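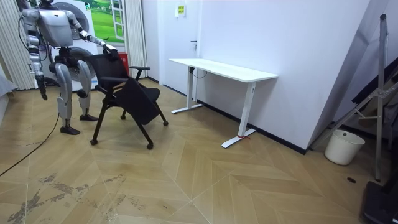

The listing said the flat came with "a Flarnel-style workspace," and Anisa Liew had been renting places long enough to know what the word style was doing in that sentence.

"It goes up and down," said Tímea Hajdu, from the doorway. She had the keys on a loop around her thumb and had not yet handed them over.

"Does it stay up?"

"It's a standing desk."

"I had one of those on Pelupessy Street. It stood until lunch."

Anisa walked along the white desk to the far end, where it ran close to the wall, and pushed down on the top with both hands. It gave a little. Everything gave a little, in her experience, and then one day it gave the rest of the way with your coffee on it. She bent and looked at the leg. She didn't know what she was looking for. She had read an article once that said you should always look at the leg.

"The last tenant wrote a novel in here," Tímea said.

"Did anyone read it?"

"I wouldn't know. He was very quiet."

The ad had made a lot of the floor, too. Parquet throughout, original, lovingly kept. Anisa would believe lovingly when she saw what was under the rug in the bedroom. In this room, at least, there was no rug, only pale wood, and she had to admit it looked fine. She scuffed it with her heel anyway.

Then the chair. It was black, with a mesh back, and it was the reason she'd come across town on two buses, though she had no plans to let Tímea know that. Her own chair had died in July. Since then she had done her bookkeeping for the Brurnula people on a kitchen stool with a bath towel folded on top, and her back had opinions about it.

She took hold of the top corner and pulled. It rolled out from the desk without a squeak, and she distrusted that at once. Somebody had oiled it for the viewing.

"Try it," said Tímea.

"The seat's folded up."

"It folds down again."

"Why would a seat fold?"

"So you can push it in close. It saves space."

"How much space do I need to save? You told me this was the big room."

Tímea looked at the ceiling. Anisa put the seat down, sat, and waited for something to happen. She leaned back. She leaned to the left, where chairs usually betrayed her. She rolled herself up to the desk and put her wrists on the edge as if there were a keyboard, and typed the first line of an invoice on the bare white top. Payable within 23 days. The Brurnula people always wanted 23 days and nobody there could say why.

It was a good chair. She was furious.

"What's wrong with the place?" she said.

"Nothing is wrong with it."

"You've got it listed at 200 under the one downstairs."

"The one downstairs has a balcony."

"And?"

Tímea finally came into the room. She sat on the windowsill, which seemed to cost her something, professionally.

"There's a school of tap dance upstairs," she said. "Zundesance. Evenings only. Children until seven, and then the adults, who are worse."

Anisa listened. The ceiling was silent. She felt the warmth of having been right go through her like soup.

"I knew it," she said. "I knew it when you said he was quiet."

"So you don't want it."

Anisa rolled back a few inches, then forward again. The casters made almost no sound at all on the wood. She thought of the stool and the towel, and the long ride home with both of them at the end of it.

"I finish work at five," she said. "Does the chair stay?"

"The chair is on the inventory."

"Show me where it says that."

Tímea got out the papers and showed her. Anisa read the whole page, then turned it over and read the back.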